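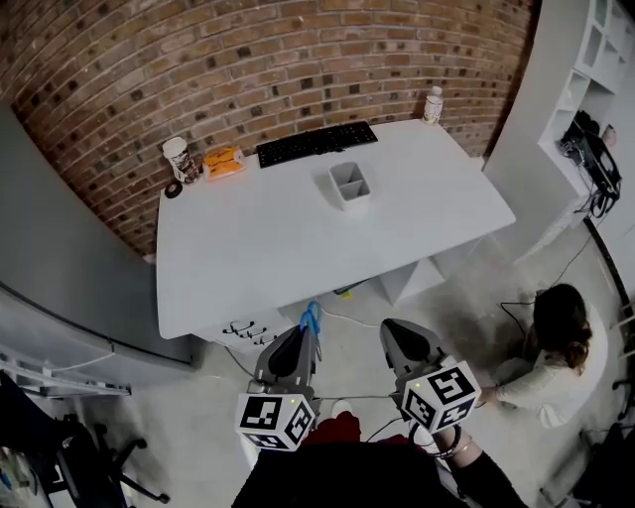
Local News | Business & Technology

TEVVILLE, November 22, 2025 - Perero, the robotics company that moved into the old Goodwin building last February, opened its doors to the public for the first time on Saturday morning's holiday market date and let visitors try the hand-held grippers its staff use to record everyday chores.

The company had set aside 300 free tickets for the open house. Door staff scanned 302, the extra two going to a couple who had walked over from the market without knowing that tickets were needed. Groups were taken through in half-hour turns, starting at 9 a.m. and ending at 3 p.m.

Perero does not build robots in Tevville. The work done at the Goodwin building is recording. Staff members carry out ordinary jobs, such as clearing a desk or putting cups away, while holding a gripper in each hand in place of using their fingers. The recordings are then used to train software that will run a two-armed robot. The company calls the project Gurkadico.

"Most people came in expecting a robot to shake their hand," the site manager said. "What they got was a desk and a keyboard, and somebody asking them to pick things up."

The grippers are gray, with curved black pads at the tips that close on an object. Each one has a white cube fixed to it, and the cube is printed with black square codes. Cameras read the codes to work out where the gripper is and which way it is turned, the manager said. A recording in which the codes are hidden for too long is thrown out.

Visitors were shown the desk station first. It is a plain office setup with a white desk against the building's curved brick wall, and the items on top are the sort found in any workplace. One staff member does the task with the grippers. A second looks after the equipment and the cables and gets the desk ready for the next run.

The items are moved between recordings so that the software does not learn a single layout. A cup may start at the back of the desk in one run and near the front in the next. The keyboard may be straight or at an angle. Staff told visitors that the small changes matter more to them than speed, and that a slow, steady recording is usually a better one.

After the desk, groups went on to a practice table where anyone 12 or older could use a pair of grippers. The jobs were to put a marker in a jar, stack two paper cups and fold a dish towel in half. The towel gave the most trouble. Several adults gave up on it, and one boy of middle school age did it on his first try and was asked by the people behind him to do it again.

"You forget how much you feel with your fingertips," said a retired mail carrier who had come with her grandson. "I could see the marker fine. I just couldn't tell if I had hold of it."

A staff member at the table said new hires have the same complaint. Training takes two weeks, and for the first few days people practice without recording. They begin with boxes and bottles and go on to soft things like cloth and bags. Flat items, such as a sheet of paper lying on a table, are left for the end of training.

Perero has 65 employees in Tevville, most of them part time. The company said 40-hour jobs are limited to the station leads and the people who check the recordings. Operators work four-hour shifts with a break every 50 minutes, a rule brought in over the summer after some operators reported sore wrists. The grippers have also been made lighter, the manager said, though she added that another change is needed because people with small hands still find the handle too wide.

Pay and hours came up more than once during the question period, which was held in the front room with coffee. One man asked whether the operators were training machines to take their own jobs. The manager said the company expects to need people for recording for several years, and that she could not promise anything past that. She said the first customers for the software are likely to be firms that have trouble finding night staff for restocking and tidying.

Another visitor asked when a robot would be able to clean a kitchen by itself. The answer from the software side was that parts of the job can be done in the lab now, with someone standing by, and that a whole kitchen in a house it has never been in is a different matter. No date was given.

There were also questions about privacy. Because cameras are running at every station, the company had turned off all recording at the practice table and put up a sign saying so. Recordings at the desk station went on as normal during the visit, with staff only, and groups were kept behind a line of tape on the floor. Perero said it does not record in private homes in Tevville and has no plans to. Some of its other stations are made up to look like a kitchen, a laundry room and a store aisle. Those three were not part of the tour on Saturday, and the company said the kitchen was being repainted.

The Goodwin building was empty for six years before Perero signed its lease. It was put up as a storage building and later held a furniture showroom, and the curved brick on the inside was hidden behind wallboard for most of that time. The company took the wallboard down, left the brick bare and kept the concrete floor. Several older visitors said they had bought tables and sofas there and had no idea the brick was behind them.

Parking was tight through the morning. The lot behind the building was full by 9:30, and cars were lined up along the street as far as the car wash. The city had opened the lot at the library, but the sign for it faced the wrong way until a little after 10, when someone turned it around.

A robot was on show for part of the day. It has two arms on a fixed stand, and it was brought out in the front room at 11 a.m. and again at 1 p.m. to move blocks from one tray to another. In the 11 a.m. run it moved all of the blocks and dropped one, which it picked up without help. The 1 p.m. run was stopped early when a block slid under the edge of the tray. An engineer freed the block by hand and started again, and the second attempt was finished in front of a smaller crowd.

The engineer said the block task was learned from 600 recordings made by operators in the building over the fall. She said that number would have been much higher a few years ago, and that harder tasks still call for many more. Folding a towel, she told the group, is one the robot is not ready to show.

Teachers from the high school's shop program attended and have asked for a separate visit for their students. The company said it would try to arrange one after the winter break. It is also hiring operators for an evening shift. Applicants must be 18 or older, and no technical background is required. Forms are at the front desk of the Goodwin building and at the public library.

A second open house is planned for spring. Perero said it hopes to have the kitchen station ready for visitors by then and will offer more tickets if the parking can be worked out with the city. Tickets will be free again and will be handed out at the library, with a limit of four to a household.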